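From: Akua Mahama
To: skevo-players list
Subject: Re: [skevo-players] Is the Flernness expansion worth starting over for?

Hi all,

Catching up on the list over coffee and I have opinions, sorry in advance.

On some evening in April, Tobin wrote:
> I've got a level 148 warden parked in Cevville and I haven't logged
> in since the siege ended. Everybody keeps telling me Flernness is
> better on a fresh character because of the new prologue. Is it? I
> don't want to lose my ship, and I really don't want to do the swamp
> again. Also, did they ever fix the Acheampong fight? We wiped on it
> for a whole weekend and I think that's when half the guild quit.

Okay, so: you don't lose the ship! Ships went account-wide in the patch before the expansion. If you roll a new character you get it back as soon as you reach the harbor in chapter 2, with all the paint and the silly figurehead if you had it. The cargo stays with the old character though, so log in and move anything you care about to the shared vault first. I forgot, and my good rope is still sitting on a ranger I never play.

The prologue is lovely. It takes maybe an evening, you play as one of the lighthouse keepers on the night the Drowned Court comes up the coast, and then it jumps ahead and you pick your class. If you bring your warden over you skip all of that and land on the beach with a letter in your bag that sums it up in two paragraphs. You can follow the story fine from the letter. But there's a character called the Netmender who turns up again near the end, and I cared a lot more about her having met her in the prologue than my brother did, who skipped it and kept asking me who she was.

What I'd do is make a fresh character, play just the prologue, and then go back to the warden if you're not in love. Nothing is locked out. It also gives you the lantern cosmetic on every character, and the lantern is great.

The swamp: you can skip it now. Talk to the ferryman in Cevville (lower docks, by the fish stairs, not the one at the gate) and he'll take you straight across for 300 silver. He only offers if you've already finished the swamp once on the account, so you're fine, but anyone brand new still has to walk it.
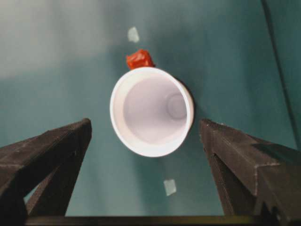
White cup on its side, teal-green tabletop.

Now, Acheampong. Yes, they changed it, and I think mostly for the better, though a few people in my guild miss the old version. The tide phase used to run on a fixed timer no matter how you were doing, so if your damage was low you got two tides on top of each other and that was that. Now the second tide waits until all the anchors are down. You still need somebody awake on the left anchor, and the adds still hit like a truck, but it's a fight you can learn in one night. We went in with 13 people, two of them had never seen it before, and we got it on our fifth try. There was yelling!

Two things that tripped us up, if you're going back with an old group:

The bell no longer interrupts his big cast. You have to use the harpoons, and the harpoons have a windup, so start early. We kept ringing that bell out of habit and dying.

Cold resistance potions don't stack with the shrine blessing anymore. The tooltip still says they do. I reported it, and so did a bunch of other people on the forum, and it's still wrong as of tonight.

On wardens in general – they're in a nice spot. The shield tree got trimmed down and you'll have all your points refunded when you log in, so don't panic at the empty page. I'd go heavy on the thorns side while you're leveling and swap later. Skevo gives you free respecs until the new cap anyway, so mess around.

Does anyone know if the fog puzzle in the Flernness catacombs can be done solo? I've got three of the mirrors lined up and the fourth one keeps swinging back before I can run to the door. I've tried the speed boots. If it needs two people I'm on most nights after 9 Eastern, and I'll happily trade help for crafting mats, I have way too much driftwood.

And Tobin, if you do come back, give me a shout in game and I'll send you a guild invite. We're pretty relaxed, and we still need a warden.

Akua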